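The Board

Print this story
E-mail this story

Indrek Eglītis had the board planed in February, at the Raudsepp yard, and he carried it home under his arm because it would not fit in the bus. It was too good for the job. His wife would have said so. He put it in the workroom and left it alone for 3 weeks.

The blocks came from Laslow in a padded envelope. He tipped them out and looked them over at the window. Some had fine lines down the sides that you could feel with a thumbnail. He had been playing Filalar since he was a boy, on a tray his father made, with pieces cut from broom handles and a star that was only a bottle cap hammered into points. The tray had gone to his brother and then to nobody knew where.

Keir Rankin rented the upstairs room. He was twenty-six and worked nights at the Riris bakery, so he was usually in the kitchen at four in the afternoon, eating breakfast.

"Is that a game?" he asked.

"Yes."

"How do you play it?"

Indrek told him. Each color is a household. The star is the guest. You move one piece a turn, and you may push a piece if you are touching it. A household wants its own people together and it wants the guest beside it. The guest may not be pushed.

"So how does the guest move?"

"When there is room for him somewhere, and you have waited a turn."

Keir thought that was a strange rule. He sat down anyway. He lost the first game before his coffee was cold, and he lost the second one more slowly. After that they played most afternoons. Keir kept the score on the back of a pay envelope.

He played green. He liked to get to the far corner early and stay there, and Indrek told him it was a beginner's habit. You could not be pushed from a corner, but you could not do anything from it either. Keir said he would rather not be pushed.

The day the letter came, they had already started. It was from the brother's daughter. Indrek read it standing up, folded it and put it in his shirt pocket. Then he sat down again and looked at the board for a long time.

"Whose turn is it?" he said.

"Yours."

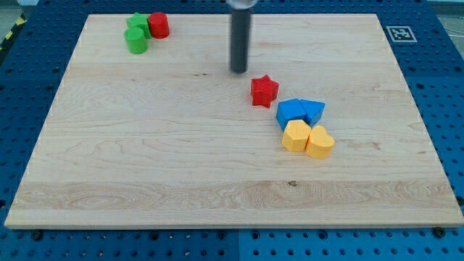
The Letter

He did not take his turn. He said that his brother had died, and that there was a house with things in it, and would he come. It was 70 miles. He had not driven that far since his eyes got bad.

"I can drive you," Keir said. "I'm off tomorrow night."

"You would have to sleep first."

"I'll sleep first."

They left the blocks where they were. In the morning Keir came down with his boots in his hand and found Indrek at the table in his coat, with two boiled eggs wrapped in a napkin.

"It's still your turn," Keir said.

"I know it. I have been thinking about it."

He put the eggs in his pocket and they went out to the car.

Print this story
E-mail this story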